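Speaker notes: Drying Quilts and Comforters in Shared Laundry Rooms
Toledo session, Friday, January 5, 2024
Slot length: 34 minutes including questions

Slide 1. Title
Wait for the door to close. Mention that the handout has the tables and that I will skip most of them. Definitions first: by "bulky load" I mean any single bedding item that fills more than half the drum when dry.

Slide 2. Why bulky loads are a separate problem
A dryer removes water by moving warm air through fabric. Sheets and shirts open up as they tumble. A quilt folds over on itself and stays folded, so the outer layer dries while the batting holds water. The moisture sensor touches only the outer layer. It reads dry and ends the cycle early.
Say this slowly. The rest of the talk depends on it.

Slide 3. Batting types
Cotton batting holds the most water and gives it up slowly. Polyester holds little but mats under high heat. Wool sits between them and should not be tumbled hot at all. Blends follow whichever fiber is the larger share. If asked about down: separate subject, see the last page of the handout.
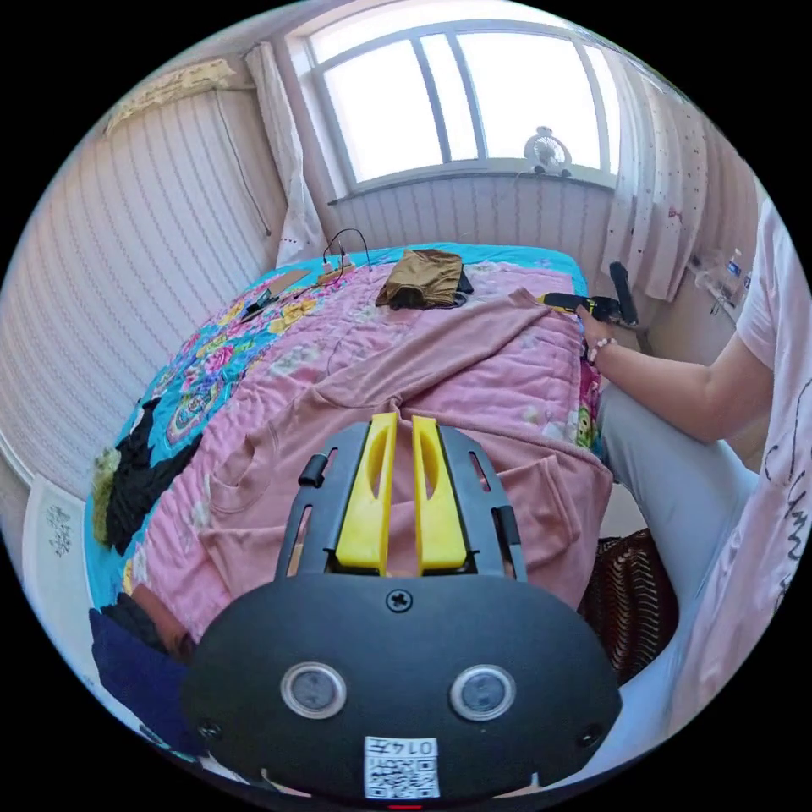

Spin speed matters more than dryer setting. Water taken out mechanically costs a small fraction of the energy needed to evaporate it. In the Budier building we added a second spin to the bulky program and left the dryers alone. Average drying time dropped by 18 minutes per load. Point out that this was one building with one model of washer, and that the residents did not change their habits during the test.

Slide 4. The Budier data
300 loads logged, starting in September. Logging was done by the payment system, so we have start and stop times but no weights. Loads restarted within a few minutes were counted as one. That choice is open to argument — expect a question on it.
Do not read the chart aloud. Give the audience time with the axis labels. The long tail on the right is mostly cotton.

Slide 5. Sensor drying against timed drying
Sensor programs work well for mixed loads. For bulky loads, recommend a timed cycle in two parts, with the item taken out, shaken, and turned over between them. The Mikance site posted this on a card above the machines. Repeat restarts went down, though we can't separate the effect of the card from the cooler weather.
Skip if short of time: dryer balls. Small effect, within the noise of our measurements.

Slide 6. Checking for dryness
Surface feel is unreliable while the fabric is warm. Let the item sit unfolded for a while, then press the thickest seam between two fingers. Cool and clammy means it needs more time. Seams and bound edges are last to dry, and mildew usually starts there when a quilt is stored too soon.

Slide 7. Venting
Long duct runs cut airflow and stretch every cycle. At Gakus the duct had 2 extra elbows left from an earlier layout. Removing them cost less than one replacement heating element. Show the before and after pressure readings, then move on — the building people will want to stay here and the schedule does not allow it.

Slide 8. Recommendations
Higher spin before higher heat. Timed cycles for bulky loads. Clean the lint screen before each load and the duct once a year. Post the turning instruction where people stand while they pay.

Questions
Likely ones: heat pump dryers (slower, gentler, no data from our sites), line drying indoors (needs an open window or a dehumidifier), weighted blankets (check the label, many exceed the drum limit when wet).
Leave the contact slide up. Collect the spare handouts from the back row.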